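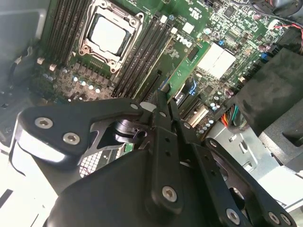
Which gripper do we keep on the arm for the desktop teardown work? The Bevumetti linkage gripper, for now, with the Hämmerli parallel jaw held back for memory and small connectors.

Notebook, Govdale bench, February. Started 8:15.

Carried over from last time: the Trimer controller was dropping its grip force setting after every restart. Ursina Camenzind found the setting was being written to the wrong profile. Fixed before we began, and it held through two restarts this morning.

Test piece is the Dell desktop, chassis open, board in place. The socket load plate is up and the processor is sitting in the socket. Memory slots on both sides of the socket, so there are two banks to work between. The worst obstacle is still the big black shroud with the foam on it. Anything coming in from that side has to go over it, and the colored wire bundle comes out from underneath right where I would like to put a finger.

Ran the Bevumetti first. Approach to the socket from above, stop short, hold, retreat. No contact with the board intended in this part. Did 40 approaches at slow speed. Two stops on torque limit, both on the way out, both when the wrist was turned toward the shroud. Rotated the approach and the stops went away. I have not rerun the full set with the new angle.

The links are wide when the fingers are open. Closed is fine. The planner still uses the closed model for collision checks, so it will happily send an open gripper into the chassis wall. Must swap the model before anyone runs this unattended.

Hämmerli second. Slimmer and easier to bring down between the memory banks, but the stroke is short and it needs a much better starting position. At the same speed it did 40 approaches with no stops. Grip on the practice memory stick was good. Grip on the practice heatsink was poor – the pads slid up the sides when I raised force past the middle setting. Might be the pads. We have the softer ones in the drawer, not tried.

Wrist camera notes. With the Bevumetti mounted, a large part of the lower view is gripper. The socket stays visible in the upper part at the standoff height, and so do the white Dell logo and the chipset heatsink to the right of the memory. I want to use the logo as a second reference point. The black slots on their own are too much alike and the matcher swapped banks on me twice.

Exposure: fixed at 2,478 on the driver's scale. Auto went to 2,687 whenever the black links moved into view and washed out the bright chassis metal. Leave it fixed. The lens is dirty again or slightly out of focus, can't tell which, check before the next run.

Gripper swap took longer than it should. The hex screws on the outer bracket are hard to reach with the wrist in the home pose. Jog joint five before starting, and put the short key back in the tray (I spent a while looking for it).

Ursina wants 200 approaches per gripper before we decide anything for good. Fair enough. She also thinks the Bevumetti stops were cable drag at the wrist – could be, the loop was tight. I added slack after lunch and did not get to test it.

To do:
Open-finger collision model into the planner
Soft pads on the Hämmerli
Rerun Bevumetti with new angle and cable slack
Ask whether Trimer logs torque per joint or only the total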